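We use cookies to remember your reading preferences. Accept | Manage settings

3.2 How the shape-changers of Skirnham come apart

What makes the Skirnham serials such a joy to study is how seriously they take the moment of changing. In the Gouveia cycle a walker folds into a barge, and the writers tell us where every plate goes! We read all 586 chapters and marked 281 changes of form, of which only 10 happen off the page. Harasym's earlier survey worked from the printed annuals alone and so missed the richest material – the short chapters that ran between the main stories.

Two patterns stand out. Older characters change slowly and speak while doing so, often finishing a sentence in a new voice. Younger ones, above all those born at Plostness, change in silence and are named only afterwards. We find this second habit wonderfully strange, and it grows stronger after the Evosow chapters. 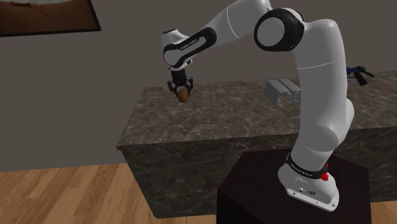
Figure 4. A computer-rendered robotic arm holding a small egg-shaped object above a marble-topped counter.

3.3 Names kept and names lost

A name in Skirnham belongs to a form, so a character with three forms may answer to three names. Readers' letters show how much people cared about this: of the 300 we sampled, a good many argue over which name should come first. The Gouveia writers never settled it, and we are glad they left it open.

Related items
Barges, walkers and the Gouveia cycle
Oleksandra Harasym: reading the annuals
The Evosow chapters in order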